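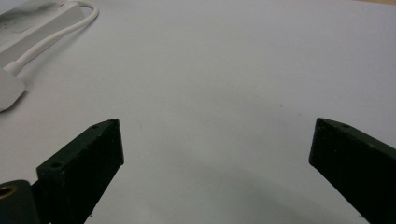
플레서비 핸드 그리퍼(Plesarby hand gripper)는 사람이 손에 들고 사용하는 두 손가락 방식의 그리퍼 도구이다. 탄도브(Tundov) 작업장에서 조립되며, 작업 동작을 기록하는 셀의 한 부분으로 사용된다. 이 문서는 도구의 구조와 설치, 정기 관리, 수리 방법을 다룬다. 줄여서 "플레서비" 또는 "P형 그리퍼"라고도 부른다.

명칭
플레서비라는 이름은 처음 도면이 만들어진 작업실의 이름에서 왔다. 초기 문서에서는 "네일러(Naylor) 2지 도구"라고 적혀 있는 경우도 있으나, 네일러는 본래 손잡이 부분만을 가리키는 이름이다. 현재 작업장에서는 두 이름이 함께 사용되고 있어서 부품을 주문할 때 혼동이 생기기도 한다.

구조
도구는 손잡이, 마운트, 손가락 두 개, 카메라로 구성된다. 손가락은 어두운 녹색이며 거의 검정색으로 보인다. 윗면은 비스듬하게 깎여 있고, 표면은 약간 거칠다. 손가락 윗면에는 작고 둥근 구멍이 있다. 마운트도 같은 계열의 어두운 색이고, 황동색 금속 인서트가 들어 있다. 카메라는 손잡이 위쪽에 고정되며, 두 손가락과 그 사이의 공간을 함께 볼 수 있는 방향으로 맞춘다.
손잡이 안에는 방아쇠와 연결되는 링크가 있다. 방아쇠를 당기면 두 손가락이 동시에 안쪽으로 움직이고, 놓으면 스프링의 힘으로 다시 열린다. 모터는 없다. 손잡이와 카메라를 포함한 도구 전체의 무게는 578그램이다.

설치
셀의 작업대는 무늬가 없는 밝은 면으로 준비한다. 어두운 손가락의 윤곽이 배경과 분명하게 구별되어야 초기 점검이 쉬워진다. 조명은 위에서 고르게 비추도록 하고, 강한 한 방향 조명은 피한다. 작업대 면과 조명 사이의 거리는 700밀리미터가 표준이다.
도구를 조립할 때에는 먼저 마운트를 손잡이에 고정하고, 그다음에 손가락을 단다. 나사는 한 번에 끝까지 조이지 않는다. 양쪽 손가락을 모두 가볍게 고정한 뒤 방아쇠를 여러 번 움직여 보고, 좌우가 같은 시점에 움직이는 것을 확인한 다음 완전히 조인다. 인서트에 나사가 비스듬하게 들어가면 나사산이 상하므로 처음 두세 바퀴는 반드시 손으로 돌린다.
마지막으로 개방 위치를 기록한다. 도구를 작업대 위에 들고 손가락을 완전히 연 상태에서 기준 영상을 한 장 저장한다. 이 영상은 이후의 점검에서 비교 자료가 된다. 손가락 사이에는 아무것도 없어야 하며, 물건이 화면의 가장자리에 있는 것은 허용된다.

정기 관리
손가락 표면에는 밝은색의 먼지와 작은 부스러기가 잘 붙는다. 거친 표면의 특성 때문에 마른 천보다는 부드러운 솔이 더 효과적이다. 알코올은 마운트의 금속 부분에만 소량 사용한다. 자셀(Jasell) 계열의 윤활제는 링크에 바를 수 있지만 손가락에 닿지 않게 주의해야 한다. 윤활제가 묻은 손가락은 얇은 물건을 잡을 때 미끄러진다.
탄도브 작업장의 관리표에서는 사용 시간 24시간마다 솔질과 나사 확인을 하고, 40시간마다 기준 영상과 현재의 개방 위치를 비교하도록 정하고 있다. 비교 결과 한쪽 손가락만 안쪽으로 치우쳐 있으면 링크의 마모 또는 나사의 풀림을 의심한다.

고장과 수리
가장 흔한 고장은 인서트의 풀림이다. 나사를 조여도 계속 돌기만 하면 인서트가 플라스틱 안에서 함께 돌고 있는 것이다. 이 경우 인서트를 인두로 천천히 가열하여 빼내고, 같은 규격의 새것을 수직으로 넣는다. 식기 전에 나사를 조이면 위치가 틀어진다. 구멍 자체가 넓어진 마운트는 수리하지 않고 교환한다.
손가락 끝이 닳거나 깨진 경우에는 양쪽을 한 쌍으로 교환한다. 한쪽만 새것으로 바꾸면 끝이 맞지 않아 종이나 얇은 케이블을 잡기 어렵다. 교환한 뒤에는 기준 영상도 새로 저장하고, 이전 영상은 지우지 않고 부품 번호와 함께 보관한다.
스프링이 약해지면 방아쇠를 놓아도 손가락이 끝까지 열리지 않는다. 스프링은 손잡이의 덮개를 열면 교환할 수 있다. 덮개의 나사 가운데 방아쇠에 가까운 하나는 다른 것보다 짧으므로 위치를 표시해 두는 것이 좋다.

같이 보기
네일러 손잡이
열삽입 인서트
탄도브 작업장 관리표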